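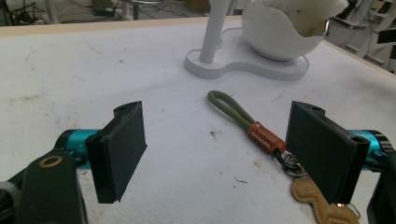 The hand-held gripper at the bench, fingers open either side of the keychain.

Filipa Azevedo runs the handling bench at Zaltine, where demonstrations for pick-and-place training are recorded with hand-held grippers. In February the bench lost a block of recordings to a fault in the finger mounting. She spoke to us about how it was found and what has changed in the procedure.

The first sign came from the replay side. Tiago Coelho was running a policy trained on the new recordings, and the arm kept closing short on thin objects. It would report a grasp, lift, and leave the item on the table.

"Tiago assumed calibration, and so did I," Azevedo says. "We recalibrated the width sensor twice and got the same number both times. The sensor was fine. It was measuring the carriage, and the carriage was where it said it was."

The pad was the part that had moved. Each printed finger is held to its metal mount by a screw, and on one unit the hole had worn oval. With the screw seated, the pad could still rotate a small amount under load and stay there after release. The logged opening was therefore wrong by whatever the pad had shifted, and the error was different from one grasp to the next.

Azevedo puts the tip displacement at 2 millimetres in the worst case. "On a mug you would never see it. On a cord loop or a flat leather tag, that's the whole thickness of the thing you're trying to hold."

Keychains are a regular item on the bench for that reason. A single one combines soft cord, a metal clasp and a flat charm, and each behaves differently when the fingers meet it. "If the fingers aren't parallel, the cord rolls out," she says. "The operator feels it and corrects with the wrist without thinking. So the recording looks like a success, and what you've taught the model is a correction for a fault in one tool."

The unit had logged 3000 grasps since its pads were last replaced. The service interval in force then was a visual check only, with no figure attached to it. Laurinda Nogueira, who maintains the tools, had passed the unit at its previous check.

"I looked at the faces for wear and the faces were good," Nogueira says. "I didn't put any side load on them. It wasn't on the sheet, and I should have asked why it wasn't."

Her new sheet calls for pad replacement at 2000 grasps, and for a side-load test with a feeler gauge at the start of each shift. A washer now goes under the screw head to spread the clamping force. She is also trialling a threaded insert in the print, though she is not yet convinced -- the first batch cracked at the hole when torqued to the value used on the metal parts.

Asked about safety, Azevedo is careful to separate two matters. The hand-held units have no drive and the operator's own grip closes them. The arm is another question. During one replay it dropped a metal bracket outside the marked work area, and the cell was not fenced on that side at the time. Work stopped until a screen was fitted.

"It landed on the floor and it weighed very little," she says. "It still went on the incident register. A part left the cell, and the software believed it was holding that part until the end of the cycle."

The controller now compares finger width before and after the lift, and halts if the reading changes beyond a set tolerance. Coelho added a second check on motor current. Neither would have caught the loose pad by itself, he notes, but together they shorten the time between a dropped part and a stopped arm.

As for the recordings, 7 sessions were withdrawn. Azevedo considered correcting the widths in software and decided against it. "The offset wasn't constant. You can't subtract a number you don't have." The sessions are being repeated with new pads, and the serial number of each pad is entered in the log alongside that of the gripper.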